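# Setting up a price alert in Wilov before you let it trade

I'd leave the automatic orders switched off for your first week or so. I didn't, and a badly placed stop sold half my coins on a Friday night while I was making pasta! So start with alerts.

1. Log in and open **Rules**, then **New rule**.
2. Pick your exchange (I use Nulis) and the pair you want to watch.
3. Under **When**, choose **Price falls below** and type your number. Mine is 2488.
4. Under **Then**, choose **Notify me** and leave **Place order** unticked.
5. Save it and flick the switch to green.

If the exchange isn't in the list, you haven't added your API key yet. Make one with read access only – no trading, and definitely no withdrawals – and paste it in under **Accounts**.
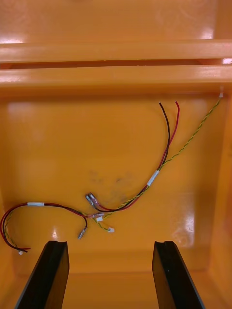

Now the bit that tripped me up. Wilov checks the last traded price, so one silly little trade can set your alert off. Rui Prata on the Vuvholm forum suggested adding a second condition, **Stays there for**, set to 2 minutes. My phone has been much quieter since.

Once you've had a few alerts you'd have been happy to act on, make a new key with trading allowed, go back to the rule and tick **Place order**. Keep the amount small. My first one was for 86 euros, and I still checked it every ten minutes like a boiling pan.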